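May 11, 2020
Sandwich bench, second go at the layout

Really pleased with how this is shaping up! The white table top wiped clean from Friday, everything out of the fridge by nine. Moved the trays so they sit either side of the plate, one left and one right, and the whole bench feels calmer for it. Kaja Ozoliņš suggested it back in February and I should have listened then.

Bread is from the Brostlow bakery, a soft loaf with a good crust. We cut 18 slices and I'd happily use the same again. The heels went to the Ivanville lot for toast. Lettuce: go for the frilly leaves. One decent leaf covers most of a slice, and they look lovely and fresh. I tried a flat leaf from the Ots shop last time and it slid about whenever the plate was nudged.

Order stays as bread, lettuce, meat, then whatever comes next. Kaja wants to try the meat first, so let's do 4 that way tomorrow and compare. Keep the pink plate, it's a joy to work with, and the shallow rim doesn't get in the way of anything.
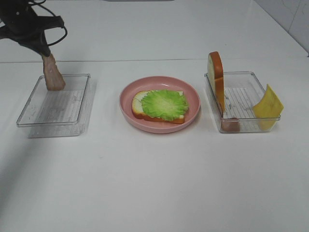
Bread and lettuce on the plate, meat slice at the left tray.

To do: wash both trays (crumbs get into the ribs on the bottom, use the small brush). Buy more lettuce. Ask Rulivov if they still do the thicker sliced ham. Label the fridge box properly, my handwriting on it is awful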